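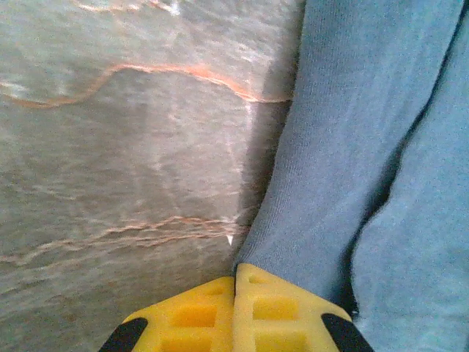 Why do famous people have stage names?

Hello again! Last time I promised I'd answer the question that Everett Park sent in, so let's get going. He wanted to know why some singers and actors use a name that isn't the one on their birth certificate. Good question, Everett. I used to wonder about it too, when I was nine and planning to be a pop star called Zetis. (I can't sing. It didn't stop me.)

A stage name is a name somebody picks to use at work. Their mum probably still calls them by the old one, especially when the bins need taking out.

So why bother? Well, sometimes the name is already taken. In Britain, the actors' union likes each member to have a different name, so that the wrong person doesn't get the job, or the wrong person's wages! If you turn up and there's already a member called the same as you, you have to change something. Some people pop in a middle name. Others start from scratch.

Then there are names that are tricky to spell. I've got a friend called Rafferty Dvorak who plays the drums, and the first time his band was on a poster in Prarnham it said "Raferty Devorack". He kept his name anyway, because it was his grandad's. I think that was a nice choice, but you can see why a drummer might get fed up and call himself Raff. A lot of performers in the past felt pushed into swapping a family name for one that sounded more "ordinary", which wasn't very fair on them. It happens less now, I'm glad to say.

Some people want a bit of privacy. Imagine booking a dentist's appointment and having the whole waiting room turn round when your name is called. If your real name is one that fans don't look out for, you might get your teeth checked in peace. It doesn't always work, mind you. Newspapers and websites love finding out real names, and once it's been printed it's very hard to make it secret again.

And some people just think it's fun! A stage name can be like a costume. I've read interviews with shy singers who say they feel braver when they're being the other person.

Do they have to change it officially? No. In the UK you can mostly call yourself what you like, as long as you aren't doing it to trick anyone. If you want the new name on your passport you usually need a paper called a deed poll.

Now it's your turn. Make up a stage name, tell me what you'd be famous for, and send it in by 24th January. I'll put my 3 favourites on the page in March, and please ask a grown-up before you send anything.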